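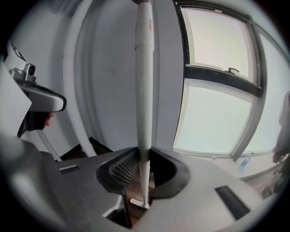

White rod, black rubber pads, lots of window.

So my neighbour asked me on the weekend whether I'd buy a robot to do the housework yet, and I went on for so long that her tea went cold. Short answer: no. Longer answer: ask me again when one can put a curtain rod up without me hovering!

Big dumb jobs are mostly sorted. Our old Moltance vacuum has been bumping around the lounge since February and I love it dearly, even though it eats socks. It's the fiddly stuff that still stumps them. Think of holding something long and skinny, with a wee flat disc on the end, and keeping it straight while you poke it where it needs to go. You and I do that half asleep (you feel it slip, you squeeze a bit harder, done). A machine has to be given that feeling somehow, and grippy rubber fingers only get you part of the way.

My mate Peiyu Su reckons we'll have a decent laundry folder for 800 dollars in 3 years. I've bet her 70 bucks we won't, and she's already told me what colour cardigan she's spending it on. Even if she's right, somebody still has to empty the dryer and find the other sock, which is probably inside the Moltance.

Anyway, the bathroom needs a scrub and it's my turn again.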